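Print | E-mail this

Filed under: Company News, Bin Picking

Gultex opens orders for its Usavard picking kit

I'm Veronika Somogyi, and I get to share the fun part: our Usavard kit is on sale in October! It pairs a gripper with software for mixed bins, and we're building 38 kits first. 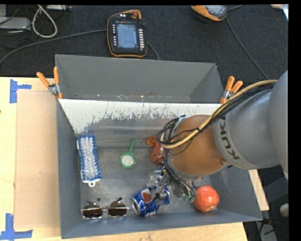

A KUKA arm reaches into a mixed bin.

Support runs 12 months (longer if you ask nicely), from our Osville shop.

Comments (2)

Kenta Uchida: Does it ship with the gripper cables?

Kumiko T.: Price please!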